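Lists > gotar-teleop > Archive > Trinket task

Hnat Savchuk wrote:
> Can we call the jewelry task done at 2916 demos? Iltau
> only asked for 74 held-out ones.

No. I went through the lot, and a bracelet on a checkered sheet still humbles the policy. It does fine on blocks -- as does my nephew. Start positions should look like this:
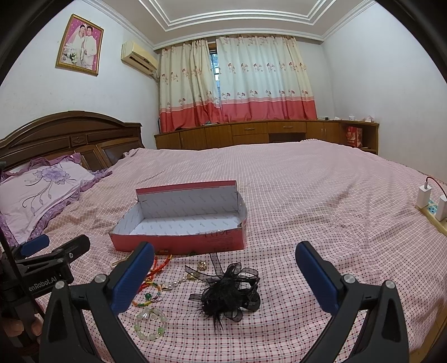 GRASPS TO REDO

Beads, mostly. Close the fingers slowly and keep the pendant upright between the pads. Four of the Widville demos pinch the bedspread as well, and the policy has learned to love bedspread.

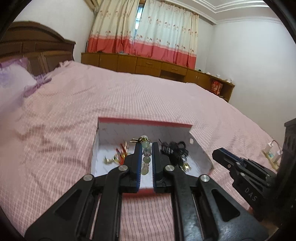 Beaded pendant between the fingers, in the box.

Let's stop at 3000, then -- I'd like my November back.

2 comments | 4 shares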